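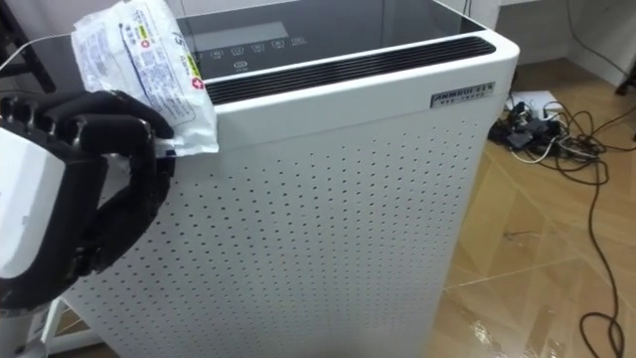
What is the Lirau open day?
A public demonstration of household robot manipulation held once a year at the Evanora laboratory in Lirau, at which visitors watch robots handle ordinary packaged goods and appliances.

The Lirau open day (also listed as the Evanora Manipulation Open Day) is a one-day technical event for the general public, schools and suppliers. It takes place in May in the ground floor rooms of Evanora, a developer of control software for multi-fingered robotic hands. The program consists of floor demonstrations, a short talk and a supervised teleoperation session.

Background

The event grew out of closed visits arranged for Bartoš, a maker of wrist housings and cable assemblies, whose engineers came to inspect hardware in use. Admission was later opened to the public. Early visits were limited to a single room with 29 places. The most recent edition registered 588 visitors, admitted in groups under timed tickets.

Demonstrations

Most of the floor program deals with soft packaging. Pouches, refill bags and flat sachets change shape under load, and a grasp that is stable at the moment of contact may fail when the contents shift. Boxes and bottles are used for comparison.

Household appliances serve as work surfaces and obstacles. In one arrangement a black multi-fingered hand on a white wrist housing holds a white plastic package against the rim of a tall air purifier with a perforated front. The rim is thick, the control panel on top is smooth glass, and the air outlet along the front edge is slotted, so three different surfaces lie within a short reach. Bracing an object against a fixed edge in this way is known in the field as an extrinsic contact grasp. It reduces the force the fingers have to supply, at the cost of a less predictable release.

Tasks are run at reduced speed. A failed grasp is left to finish and is then repeated from the start position – operators do not correct it by hand during a public run.

Software

The demonstrations run on Skellisance, the grasp planning package written at Evanora. Skellisance stores each attempt as a record containing joint positions, motor current and camera images. Version 2 added a slip estimate based on changes in motor current, intended for hands without fingertip sensors. Records made during the open day are kept apart from the main collection, as lighting and floor vibration differ from normal working conditions.

Visitor arrangements

Groups stand behind a floor line 70 inches from the nearest arm. Teleoperation is offered at a separate station with a lower force limit, and minors take part with an adult present. Flash photography is not permitted – it interferes with the head cameras. Printed task sheets are handed out at the entrance and list the objects in use that day.

See also

Dexterous manipulation
Extrinsic dexterity
Teleoperation

Page last revised 2026-01-30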